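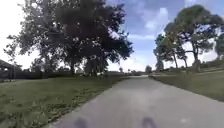 Fletcher Dunstan
Transport and parks reporter

May 2022

The small wheeled robot that patrols the paths at Sirkov Park is back at work after a fortnight in bits on a bench, and the people who look after it would like everyone to stop asking whether it was stolen.

It was not stolen. It had a bad bearing.

The machine, a Ninero path surveyor, trundles along the paved routes looking for cracks, sunken edges and places where the lawn has begun to help itself to the tarmac. It was bought in February and had covered 851 kilometres before it started pulling to the left. At first this was put down to the slope of the path. Then it was put down to the wind. Finally Kibet Mutiso, who runs the workshop at the park's maintenance contractor, Rimusard, turned it upside down and found the left front wheel could be wobbled with one finger.

"You could hear it as well," he said. "It sounded like a pepper mill."

Grit had got past the seal and into the bearing. A new one was ordered, and a bearing duly came, for a different model. The right one arrived nine days later, in a box large enough to hold the robot.

Fitting it took less than an hour. Setting the machine up again took most of two days. The front wheels have to be lined up with each other, and the camera has to be told where the wheels are, so that the software knows which part of the view is path and which part is robot. Both wheels poke into the bottom of the picture, and that is how the crew like it. If one sits higher than the other, something has been bolted on crooked.

Mutiso checks this on the long stretch between the lawn and the bank, where the path narrows away into the distance with only a very gentle curve to the right. There are no painted lines to follow, so the robot has to work from the edges. A machine that is out by a degree or so will be on the grass well before the far trees, and on the first two attempts it was.

"It went for the lawn with real conviction," said Cameron Brunton, who walked behind it with the stop button. He has asked for it to be recorded that he pressed the button both times.

The third run went the full length. The fourth was done for the benefit of Ashton Tipoki, who manages the park's paths budget and had been told about the third.

The repair bill came to £1,000, including the bearing that did not fit, which the supplier says was ordered correctly at its end. Tipoki said the two sides were "still enjoying a correspondence".

A new routine is now pinned to the workshop door. The wheels are to be brushed out after every outing and the seals wiped with a dry cloth. Nobody is to use the pressure washer. The last instruction has been underlined, and Mutiso declined to say for whom.

The bearings on both sides will be changed every 2,000 kilometres, whatever they sound like. A spare pair is on the shelf, and Mutiso has opened the box to make sure.

Patrols have restarted on the main path. The route past the Sison gate stays off the list until the loose gravel there has been swept.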